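Noteo Help Community
Planning and Perception

Head camera view tilted in sim, planner keeps missing the counter

Evaristo Pellegrini
Posted 5/13/23

Hello everybody, and thanks in advance for reading, as I know I tend to go on a bit. I'm setting up a two-arm mobile robot in simulation, in a made-up apartment we call Pustby, and I've been at it long enough that my family has stopped asking how it's going. The job is simple on paper: drive up to a small white counter, pick up the multicolored log-shaped thing lying in front of the red vase, and leave the vase standing.

The trouble is that the view from the robot is strongly tilted. The horizon drops from upper left to lower right, and the counter goes with it. I could live with a crooked view, but the planner seems to believe it. It thinks the counter top is a ramp, and every grasp it offers comes in at a slant.
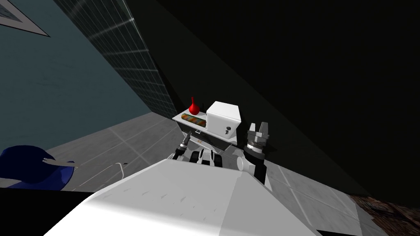 I've reinstalled the camera plugin and gone back to the stock apartment, with no change. The log says "plane fit rejected" 427 times in one run, which I assume is not a good sign. I'm on the Plikport planner with the default settings, apart from a bigger point budget. Is there a setting for telling it which way is up, or do I need to fix something earlier on? I'd be very grateful for a push in the right direction – even a small one.

Mattes Frerichs

Hi Evaristo, welcome! I spent a good part of January on something very close to this, so you have my sympathy.

Plikport doesn't look at the picture to decide which way is up. It takes the camera pose from the transform tree, turns the points into the base frame, and then looks for flat surfaces. If the pose is right, the view can lean as much as it likes and the counter will still come out level. So I'd guess the renderer has a roll on the camera that your transform tree has never heard of.

Print the camera pose from the simulator and the one from the tree at the same time stamp, and compare the rotations. In my case the roll was in the scene file, on the camera mount, and the robot description had a zero there. I copied the value over – mind the sign, I got it backwards the first time – and the plane fit came right back.

While you're in there, check the filter that removes the robot's own body. That broad white top takes up a lot of your view, and if the pose is off, the filter cuts in the wrong place and leaves pieces of the housing in the cloud. Mine had 1,188 stray points sitting in front of the grippers, and the planner treated them as a wall.

Diekmann

turn the plane tolerance up to 20, worked for me

Mattes Frerichs

I'd be a little careful with that one, Diekmann! It will quiet the log, but the grasps will still be slanted, and I'd worry about that long thin neck on the vase. Evaristo, try the pose first, and post both rotations if they don't match up.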